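The Woman Who Remembers Which Hand Held the Cup

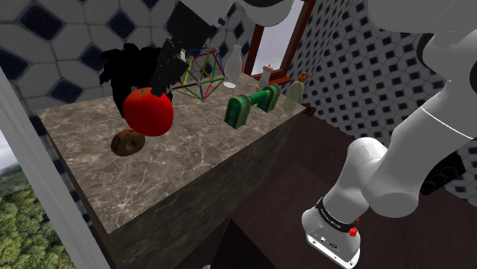 So what does a script supervisor do all day? She watches every take, writes down what the actors said and did and when they did it, and makes sure the pieces will cut together when the editor gets them months later.

I had to ask because I've been writing about movies for a good chunk of my adult life and I still gave a wobbly answer when my niece put the question to me at dinner. So I called Rima Abou Jaoude, who has been at it longer than anybody I know, and she told me to come spend a shoot day with her and bring a sweater.

The movie was Drarkard, a low-budget family drama being shot in September in a rented house with terrible parking. Jad Yammine wrote it and is directing it, his second feature. He talks fast and forgets to eat. Rima sits at his elbow in a folding chair with a tablet, a stopwatch and a paper notebook she doesn't need anymore but won't give up.

"The tablet is for them," she told me. "The notebook is for me."

I figured continuity was about props – the wine glass that refills itself, the cigarette that grows. That's the part fans catch and post online, and Rima cares about it much less than I expected. What she worries about is eyelines, overlapping dialogue and timing. If an actor sits down on the word "mother" in the wide shot and on the word "never" in the close-up, the editor is stuck. A wandering glass she can live with. "If you're looking at the glass, we lost you already," she said.

The scene that day was an argument between two brothers, four pages long, and Jad wanted it from every side. The older brother is played by Raed Saliba, who comes from theater and likes to try things. On one take he folded a letter. On the next he left it alone and scratched his neck through the whole speech. It was wonderful! It was also a headache, and I watched Rima's pen go like mad.

Between setups she walked over and talked to him so quietly that I had to ask her later what she'd said. She'd told him the folding was good, and that if he liked it he should fold on the same line each time, and if he didn't he should drop it before they moved the camera. He kept the folding. Jad never knew the conversation happened until he read my draft (he was very nice about it).

There's a lot of tact in the job. She has to tell a writer-director that his actor dropped half a sentence, and she has to know whether he'll care. Sometimes the dropped half is better gone. Rima writes down what was said, marks it in the margin and brings it up once. If Jad shrugs, it goes in the notes and she moves on.

Those notes go every night to Maya Dabbas, who is cutting the picture in a spare bedroom across town. She's worked from bad notes before, on a thriller called Hirirow, and she still gets a little heated about it. Takes were mislabeled, whole pickups weren't logged, and she spent 9 days hunting for a reaction shot the director swore he'd gotten. He had. It was sitting at the tail end of a take marked as no good.

"With Rima's pages I know what I have before I open a single clip," Maya said. "I can read the scene."

How do people get into this line of work? Mostly sideways. Rima started out typing script revisions for a television show, back when each new draft came on a different color of paper. Her current trainee, Þröstur Holst, was a stage manager until last year, and he says the stopwatch felt like home but the shooting out of order nearly broke him. He'd been on set for 20 minutes his first day before he realized they were starting with the funeral. He keeps a one-page timeline of the story taped inside his binder, with every bruise and haircut on it, and Rima has started doing the same thing, though she says hers is neater.

The pay is decent on union jobs and pretty thin on everything else. The hours are long all over. Rima takes around 40 pages of notes on a heavy day and types up the last of them at home, after the crew has gone to bed. She turned down a bigger show called Rustus to do this one. She liked the script, and Jad had asked her early, before he'd even found the house.

I left a little before midnight, when they were going again on the letter. Raed folded it on the right line. Rima clicked her stopwatch, wrote something down and asked if there was any coffee left.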